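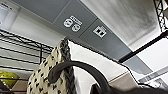
Overhead raceway over the wire shelving, outlet plate and data plate on the same run.

Boards > Shop and Utility Rooms > Electrical and Low Voltage > Overhead gray raceway: power and data in one channel?

fenwire_k
Posted 7:40 a.m.

Taking over a utility room that the previous tenant fitted out. There is a long gray raceway up at the ceiling, matte finish, in sections with faint seams between them. It has a plate with two round outlets and, farther along, a small square plate with two ports that I take to be network. The black wire shelving stands next to it.

Room is 200 square feet. I want to put a label printer, a scale and a small switch on the top shelf and feed all of it from overhead so no cords run across the floor. Questions:

1. Is it normal for power and data to share one of these?
2. Can I add a second outlet plate on a blank section?
3. Does the shelving need to come away from the run?

Cover is still on. The landlord says it is a Tovico channel but has no paperwork.

14 replies | 3 shares

ohmsley
Posted 8:15 a.m.

1. Yes, if the channel has a divider. Two-compartment raceway is made for this. Power on one side, low voltage on the other, with a continuous barrier between them. If there is no barrier, the data cable has to come out or the channel has to be changed. You can't tell from the outside. Shut off the breaker, verify dead at the outlet, then take off one blank cover section and look.

2. Depends on the circuit. Find the breaker first and see what else is on it.

Hnat Hrynyshyn
Posted 8:52 a.m.

Agree on the divider. I would not assume the outlets are standard, though. The openings are too small in the photo to read the pattern. Round faces are used on several types, and some lock. Go up a ladder and look before buying plugs. There is some printing next to the outlets as well. If that is a circuit number, it saves you an hour at the panel.

fenwire_k
Posted 9:30 a.m.

The printing doesn't come out in the photo. I will read it on Friday when I have the ladder. Panel directory is blank except for the water heater.

drybay
Posted 10:05 a.m.

On question 3, I would move the shelving. Wire shelves are conductive and people hang things off them. A cord draped over a wire edge gets pinched when someone slides a bin. I keep all metal shelving 4 feet from any outlet.

ohmsley
Posted 10:22 a.m.

Four feet is your own rule. I know of nothing that requires it. A listed raceway with its covers on can have a steel shelf next to it. The real points are access to the plates, cord strain, and whatever the fire inspector wants for clearance below the ceiling. That last one matters more than the outlets if you have sprinklers.

drybay
Posted 10:31 a.m.

Didn't say it was required. I said I do it. I have replaced two cords that were cut through on shelf wire. A foot would be better than nothing.

ohmsley
Posted 10:40 a.m.

Cords get cut because they are laid over the wire. Put a plastic clip on the post and run the cord down the post. Moving the unit into the middle of a 200 square foot room costs more than it gains.

plinth_and_pin
Posted 11:18 a.m.

Separate issue. What is the yellow-green thing by the shelf? If that's stock, I would sort out the heavy items before planning a printer up top. Check the load rating on the unit. My Kubiak shelves are rated by the shelf and by the whole unit, and the second number is the one people miss. Also check that the unit is anchored.

fenwire_k
Posted 11:47 a.m.

Left behind by the tenant, going out with the rest. Shelving has no label that I have found. I will treat it as unrated and keep the top shelf to the printer and switch. Scale can go at waist height.

Hnat Hrynyshyn
Posted 12:20 p.m.

Scale at waist height is better anyway. Wire shelves flex and the reading will drift. Put it on a solid board or on a bench.

For the added outlet: use the same maker's device plate. I tried a Petudar plate on another brand of channel and the clips seated on one side only. It looked closed and came off when I pulled a plug. If you can't confirm Tovico from a stamp inside the cover, take an offcut to the counter at Detdale and match it. They charged me $62 for a plate, a cover section and two end clips.

drybay
Posted 12:44 p.m.

Detdale is fine for parts. Hire out the wiring. Tenant space, landlord's channel, blank directory. Get written permission before opening it.

ohmsley
Posted 12:58 p.m.

No argument on that one.

fenwire_k
Posted 4:35 p.m.

Landlord wants his own electrician on it. Quote is $798 for tracing the circuit, opening the channel, adding one plate and testing the data ports. Seems high for one plate.

Hnat Hrynyshyn
Posted 5:10 p.m.

Most of that is tracing. Ask for the panel directory to be filled in as part of the job, and get the data ports tested end to end with a written result. Continuity alone won't tell you whether the link holds at speed.

fenwire_k
Posted 5:26 p.m.

Will ask for both. Shelving stays where it is for now, cords clipped to the post.

Contact the moderators | Copyright Shop and Utility Rooms Board | Back to top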